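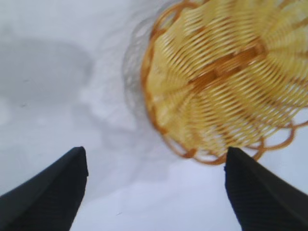 Acta n.º 60 · Página 2

Grupo de usuarios de Prumine, sección de Oltumham
Reunión de octubre, 19:00 h

Se abre la sesión con la sala de Ambrose a rebosar, ¡qué alegría!

1. Controlador de audio. Raluca Voicu presenta la nueva versión del controlador para las tarjetas Prumine. La latencia baja muchísimo en los portátiles antiguos y por fin se pueden usar dos tarjetas a la vez (quien lo haya intentado antes sabe lo que costaba). Lo probamos en directo con una sesión de 90 pistas y ni un chasquido. Aplausos.

2. Fallo al suspender. Wim Martens sigue perdiendo el perfil de sonido cuando el equipo vuelve de la suspensión. Se acuerda enviar los registros a los desarrolladores y, entretanto, reinstalar sin conservar la configuración anterior.

3. Financiación. La campaña en Pledbridge para traducir el manual ha llegado a los 3000 euros. ¡Enhorabuena a todos! Raluca reparte los capítulos esta misma semana.

4. Ruegos y preguntas. Wim pide una tarde dedicada solo a instalaciones desde cero. Aprobado por unanimidad.

Se levanta la sesión a las 20:45 h.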